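Fuimos a la jornada de puertas abiertas de la fábrica de papel Kumitik un lunes de marzo, con un frío de mil demonios y el autobús lleno hasta los topes. Yo iba por el papel de acuarela (lo confieso, llevo media vida pintando en el suyo de 300 gramos) y salí enamorada de la sala de pulpa, que huele a ropa tendida y a cartón mojado a la vez. ¡Y qué ruido! La guía llevaba micrófono y aun así me perdí la mitad de lo que contó sobre el algodón.
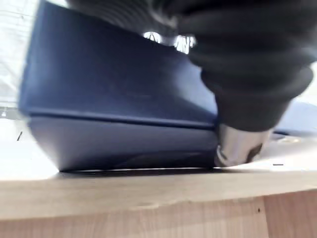
Después de la pulpa pasamos a los secaderos, en la planta de arriba. Las hojas cuelgan de cuerdas, como se ha hecho siempre en esa casa, y se quedan allí hasta que la encargada decide que ya están, tocándolas con el dorso de la mano. Nos dejaron tocar a nosotros también. Yo habría dicho que la mía estaba seca y me corrigieron enseguida, todavía le faltaba un día entero. La prensa grande es una Rønning antigua, verde, preciosa, y la ponen en marcha solo por las mañanas. 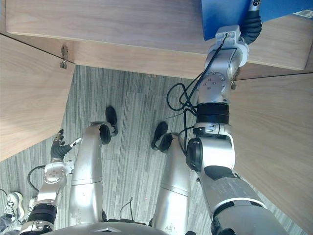 ¿Se puede comprar papel al terminar la visita?
En la tienda de la entrada venden pliegos sueltos y paquetes de restos, y cierra a las 2, así que mejor pasar antes de comer.

Yo me llevé un paquete de restos y un cuaderno cosido que no necesitaba para nada. Comimos en el bar de enfrente, lentejas y flan, y por la tarde todavía quedó rato para el pequeño museo de filigranas, con más de 600 marcas de agua puestas a contraluz. La de Lirkedwood, con su cierva y su luna, me tuvo allí pegada al cristal hasta que apagaron las luces. 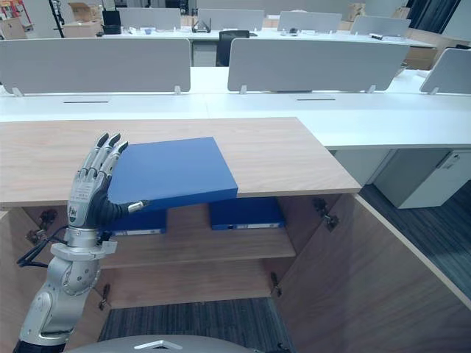 Club de Acuarela Galtix · Salidas y visitas

Para la próxima, llevad calzado cerrado y algo de abrigo, que en los secaderos corre el aire. Y una carpeta rígida, por favor, que a mí se me doblaron dos pliegos en el autobús de vuelta y todavía me duele.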